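About Skulluveck Language School

Skulluveck is a small school for adults who want to learn Ukrainian, Finnish or Vietnamese. We are in Namberg, on the second floor over the bakery, and we also teach online in the evenings. The school was started by me, Lesia Dmytriv, together with my colleague Petro Tymoshchuk. In the beginning we had one room and one whiteboard, and Petro brought the chairs from his own kitchen.

I came to this country as a grown woman and I had to learn English from almost nothing. I remember very well how it is to stand at the counter of the pharmacy and have no word for what hurts. For this reason our lessons begin with speaking. Grammar comes also, but it comes in the second month, when you already have some sentences of your own to repair with it.

Many of our students have a parent or grandparent who spoke the language at home. They understand when somebody calls them to the table, but they can not answer. Others are married into a family, or they plan to travel. We put both kinds in the same group and it works well – the first ones have the ear, and the second ones are usually better with the homework.

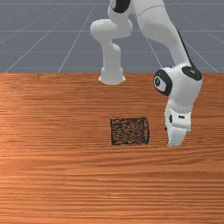
A group has never more than nine people. The course is 12 weeks and costs $217, with the workbook included. The workbook is written by Marichka Kravets, who has taught Ukrainian for most of her life and still corrects every exercise by hand, in green pen. If you miss a lesson, you may come to the same lesson in another group of that week. Please write to us before, so that we keep a chair for you.

Our teachers

Lesia Dmytriv – Ukrainian, beginners. Also the office and the timetable.
Petro Tymoshchuk – Ukrainian, conversation and reading.
Marichka Kravets – Ukrainian grammar, workbooks.
Oanh Khúc – Vietnamese, all levels. Oanh favours songs for learning the tones, so her room is the loud one.
Halyna Kuzmenko – Finnish. She lived many years in Finland and uses the Kuusisto readers, which you can borrow from us.

The library

We have 1203 books in the corridor, mostly novels and children's books. Students borrow them without payment. Some were given by the Pindwood reading circle when it closed, and these have a blue sticker inside the cover. Please return them to the box and not to the shelf.

Visit us

The office is open on Tuesday from 4 pm until 7 pm. New groups start in March and in September. You are welcome to sit in one lesson before you decide, in any language, and the tea is in the corridor beside the dictionaries.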